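Home | Local | Business | Schools | Sports | Obituaries | Contact

Robot hand fault halts kitchen trials at Mollstead lab

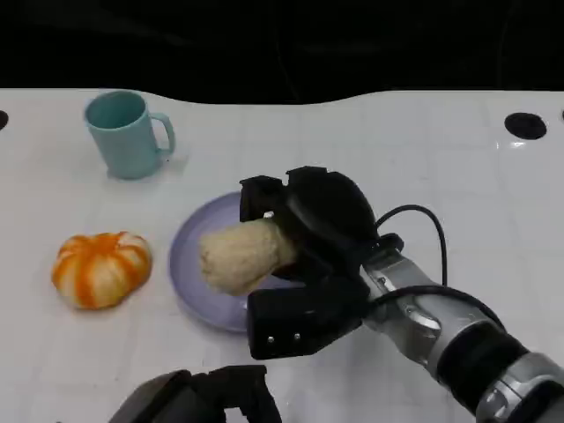
MOLLSTEAD: Trials of a two-handed robot being taught to set out dishes and food were stopped for six days in October 2023 after one of its hands failed to let go on command and then closed on a technician's finger, the company running the work said.

The technician, Bartosz Laskowska, was treated for bruising at a walk-in clinic and was back at work the next morning. There were no broken bones.

The company, Sobczak, rents space in the old Turar building and has been running the trials there since the spring. The robot practices picking up play food and putting it on plates, along with other simple table tasks.

Wiesława Czerwiński, who manages the site, said the fault showed up near the end of a long run. The right hand had carried a piece of play food to a plate and was told to open. It stayed shut. The control screen showed the hand as open, so the program moved on to its next step with the item still in its grip.

Laskowska paused the arm and reached in to pull the item free. When it came loose, the fingers closed the rest of the way and caught the tip of his index finger. A second worker pressed the emergency stop and released the hand by its manual catch.

"The pause button stops the arm. It does not take power off the fingers," Czerwiński said. "Our people knew that, but it was not written on the card by the table, and it should have been."

An inspection by Stasow, the firm that services the hands, traced the fault to a position sensor in one finger joint. The sensor had worked loose and was sending the last good reading over and over. Marianna Cieślak, a service engineer with Stasow, said the hand had done 87 hours of work since its last check. The service schedule calls for a check every 100 hours.

"It was inside the schedule, so the schedule is too long for this kind of use," Cieślak said. She said the same joint on the left hand was tested and found to be sound - it will be replaced anyway.

Checks on both hands will now be done at half the old interval. Sobczak has also changed the program so that a hand which reports the same reading for too long is treated as faulty and powered down. Workers must press the emergency stop before reaching past the edge of the table, and a new card says so.

The state workplace safety office was told of the injury the same day. Inspector Dorota Lis visited the site and asked for the run logs and training records. She said her report was not finished and that she could not comment on whether there would be a fine.

Saulius Navickas, who runs a print shop on the same floor, said he heard the alarm but did not learn what had happened until later. He said he would like tenants to be told when there is an accident in the building.

Trials have started again with roughly 200 pickups a day, fewer than before the fault. Sobczak said it would go back to full runs in November if the new sensors hold up.

Contact the newsroom | Copyright Mollstead local news, all rights reserved | Back to top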